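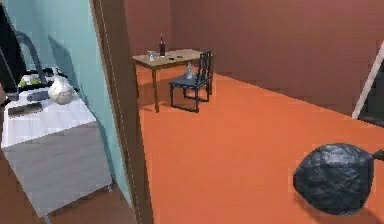
Fagerlund dimmer packs and LED house lights — anyone running them?

tristas_lx
Posted 2024-09-05
We just got the go-ahead to redo the house lights at our little theater in Tristasville and I'm so excited I can hardly sit still! Leaning toward the Fagerlund wall packs with LED retrofit lamps. Has anybody got a smooth fade to black out of that combo? Our old incandescents did it beautifully and I'd hate to lose that.

dimmerdoug
Love those packs. Set the curve to square law and bring the minimum level up until the lamps just glow, then back it off a hair. Ours fade like a dream now (took me a whole evening with a ladder and a sandwich, worth it).

puverley_pam
Going to disagree with Doug. Square law helps, but phase dimming with retrofit lamps always drops off at the bottom. You'll get a nice fade and then — pop — dark. We went with proper DMX fixtures at Puverley and the last bit of the fade is gorgeous.

dimmerdoug
Pam, which lamps were you using? I had the pop with the cheap ones too. Swapped brands and it went away.

puverley_pam
Govuson, the warm white ones. Maybe we got a bad batch, but I tried 2 different packs and saw the same thing on both.

tristas_lx
This is great, thank you both! Our budget won't stretch to all new fixtures, sadly. Would leaving one incandescent on each circuit as a load help?

Shahnaz Mondal
Yes!! Did exactly that in April and it calmed the flicker right down. It won't fix the drop at the bottom, though, so Pam has a point there. Buy a couple of lamps and test them on your own pack before you order the lot. Also start your house lights at address 554 — kidding, a universe stops at 512, but I've seen it written on a plot.

dimmerdoug
Ha! I've seen worse. Still say it's the lamps.

tristas_lx
Test lamps ordered, one of each kind. Will post how the fade looks once they're up!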